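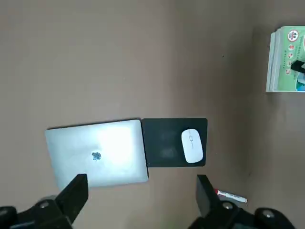

Clerkness Desk Pad, Square, Black

Small square mouse pad. Matte black, slightly rounded corners. Sits flush against a closed laptop and doesn't eat the desk -- wireless mouse on top, done. Made for shared tables where stuff gets moved around a lot.

Size: 17 cm a side
Thickness: 3 mm
Base: non-slip
Color: black only, gray is back in April
Order code: 227

Cleaning -- damp cloth, no soap. Dry flat. Dark surface does show smudges so wipe it now and then.

Goes with: Tostholm Table Paper

Brown kraft paper, sold by the roll. Covers the whole work top, keeps pen marks off the table. Good under books, booklets, markers with the cap left off. Cut to lenght with ordinary scissors, tape underneath. Change it when it gets scruffy.
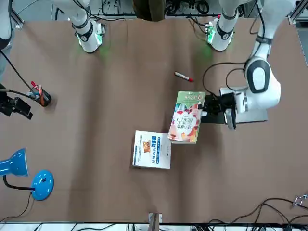 Tyyne Väisänen writes that her first sheet kept curling at the corners, and asks if the roll can be stored standing up. Yes, stand it up. For the curl, roll the sheet backwards over night before you tape it.

Also in stock: Hashmi Mesh Pen Holder

Black mesh, round. Pens, markers, rulers. Light, so put it at the side where elbows wont catch it.

Delivery 14 days, pads and holders ship together. Paper ships seperately.
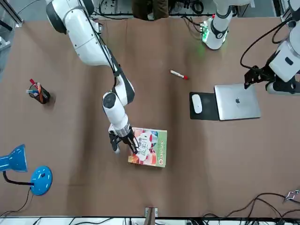 Cesent asked whether the pad works left-handed. It's square, so put it either side of the laptop.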